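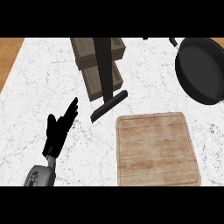
A veined white marble countertop beside a warm wood floor.

The Second Life of Kitchen Stone
By Amparo Chávez

When a household replaces its kitchen, the stone is often the first material to be condemned. Cabinets may be passed to a relative and appliances can be sold, but a countertop cut to fit one room is seldom thought to fit another. At Lalorora, a salvage yard and workshop for building materials, that assumption is being tested slab by slab.

The yard opened 18 years ago as a dealer in doors and window frames. Stone came later, after a demolition firm, Ekomura, asked whether the yard would accept counters from an apartment block scheduled for removal. The block contained 70 kitchens. Most of the pieces had been cut for sinks, and several had broken at the narrow strip behind the faucet, the weakest point of any counter.

Staff learned to work with what remained. A damaged counter may still yield a windowsill, a threshold or the top of a small table. Larger sections are stored upright on padded racks and sold with a record of their thickness, finish and known repairs.

Marble presents particular difficulties. It is softer than granite and reacts to acids, so that lemon juice or vinegar can leave a dull mark on a polished surface. Such marks are commonly mistaken for stains. They are in fact a change in the surface itself and must be honed away by a mason. Oil and wine behave differently, entering the stone and requiring a poultice to draw them out.

The workshop is directed by the Sánchez family, masons for three generations. Their practice is to hone every salvaged piece to a matte finish before sale. A polished counter shows each new mark clearly, while a honed one ages more evenly. Customers who prefer a shine may request it, and are advised in writing of the upkeep involved.

Removal remains the greatest risk. Old counters were frequently set in hard adhesive, and a slab that has served a family for decades can crack in a single careless lift. Skolance, a training center for the building trades, now offers a course of 8 weeks on dismantling, with stone as one of its principal subjects. The next session begins in August, and applicants must already hold a basic certificate in masonry or carpentry.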